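Trustik Planner
Grasp and motion planning for cluttered tables

Home > Software > Planning > Trustik Planner

Trustik is a planning package for single-arm manipulation. It takes a depth image, a list of things you would like moved and a list of things you would rather keep, and returns a path. If it can't find one, it tells you which object is in the way, by name, in the log. Our previous planner, Dornska, returned the number 2 for every failure, and we would like to thank the customers who stayed with us through that period.

Most planners look wonderful in a demo with one cube. Trustik was tuned on tables that look like the end of a yard sale. Clutter is treated as the normal case, so there is no "clutter mode" to switch on and no extra license to buy for it.

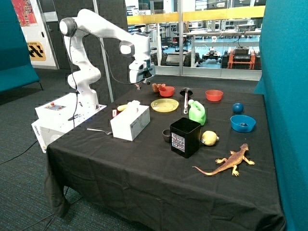
Franka arm over a mixed-object table: bowls, a green jug, a banana behind the tissue box, and a toy lizard.

What it does

Partial views. An object half hidden behind another is kept in the scene model with a padded outline until the camera gets a better look. You set the padding. The default is cautious, and Nassoro Gachanja, who wrote it, is the same way about parking.

Awkward shapes. Long handles, curled tails and thin rims are planned against the real mesh where one exists and a fitted hull where it doesn't. Grasps are ranked, and you can veto any of them from the viewer - the planner won't sulk, it just offers the next one.

Replanning. Move something mid-run and Trustik checks the rest of the path against the new scene. The arm slows while it thinks. You can turn this off, though we have hidden the setting fairly well.

Readable logs. Written in sentences. Felista Kombo edits them and takes complaints about commas.

Specifications

Object library: 394 meshes included, import your own as OBJ or STL
Grasp candidates per object: up to 200
Scene limit: 39 objects, after which we suggest tidying up
Interfaces: Python and C++
Runs on: Linux. Windows is on the list, and it is a long list.

What's in the license

One workstation, one arm, a year of updates and email support from Imani Kombo's team. The Halonen viewer is included. Camera calibration is a separate tool, sold separately, for reasons that made sense in the meeting.

Version notes, November 6, 2023

Fixed: round objects no longer inherit the orientation of whatever they were last placed next to.
Fixed: the viewer remembers your window layout.
Changed: "Abort" and "About" are no longer neighbors in the menu.
Known issue: clear plastic is still hard on depth cameras, and therefore on us.

Trial copies and quotes: write to Chepkoech Mosoti in sales at Movuvton, and mention which arm and camera you have.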